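Moving to a smaller place, part two: the clothes

I said in November that I would write up the rest of the move once I had unpacked. I still haven't unpacked all of it, but the clothes are finished, so I'll start there.

The old apartment on Gilik Street had two closets and a hall cupboard. The new one in Ondatbridge has a single closet with a sliding door that only opens halfway before it hits the radiator pipe. I knew this when I signed the lease. I measured the closet on the second visit and wrote the number on the back of a receipt, then lost the receipt and moved in anyway.

My first plan was to sort everything before the movers came. I got through the coats and stopped. Coats are easy. You either wore it last winter or you didn't, and there are never many of them. I kept two and gave the others to the thrift store on Trallthorpe Road, which takes drop-offs at the back door until 8 in the evening. They were polite about it and didn't want the hangers.

Everything else went into boxes unsorted, and I paid to have it carried up the stairs. I don't recommend this. The movers charged by the hour and a box of T-shirts takes as long to carry as a box of anything else.

So the sorting happened at the new place, over a couple of weeks, mostly after dinner. I did one kind of thing at a time and used the bed as a table, which had the advantage that I couldn't go to sleep until I was done. Shirts took one evening. Sweaters took two, because I kept stopping to try them on. Pants were faster than I expected. I have a lot of pairs that nearly fit, and once I admitted what "nearly" meant, the pile went down quickly.

Sweatpants were the only category where I kept almost everything. I work from home most of the week and I wear them out. I did get rid of a gray pair with a broken drawstring that I had been meaning to fix since the last time I moved.
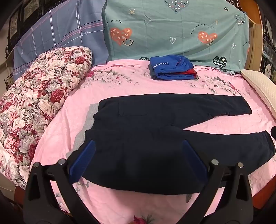

Is it better to fold sweatpants or hang them? Fold them, since they're heavy enough to stretch on a hanger and they take up less room in a drawer.

I used to hang mine over the bar of a suit hanger and they all ended up with a crease across the knee. Now I lay them flat, put one leg over the other, and fold in thirds from the cuffs up. They go in the bottom drawer standing on edge so I can see what's there. My friend So-ying Tam rolls hers and says it's the same thing. I tried rolling and mine came undone every time I opened the drawer, but she has deeper drawers than I do.

The dresser itself is the one piece of furniture I bought for this apartment. It came from Choi, the secondhand furniture store near the bus station, and it cost less than the delivery would have. I borrowed a car. The drawers stick a bit in wet weather and I rubbed a candle along the runners, which helped with all of them except the top one. I keep socks in the top one and just pull harder.

For the closet I settled on shirts on the left, the two coats and one suit on the right, and shoes on the floor under the shirts. Since the door only opens halfway, the side I use every day had to be the side I can reach. I had it the other way around for the first week and was going in sideways with my arm out every morning.

Out-of-season things are in two flat bins under the bed. I bought bins with wheels and then found out that the wheels made them too tall to fit. The wheels popped off with a screwdriver. If you are buying bins like this, measure from the floor to the lowest part of the frame, which on my bed is a crossbar in the middle that sits lower than the sides.

A few things I still don't have an answer for. Belts are in a shoebox. The ironing board is behind the bedroom door and falls over whenever the door opens all the way. I have a bag of clothes that need mending, and I've given myself until spring to mend them or let them go. So-ying has offered to do the zippers if I do the buttons.

The kitchen is next. I have 12 mugs and one shelf, and the boxes are still taped shut, so that post may take a while.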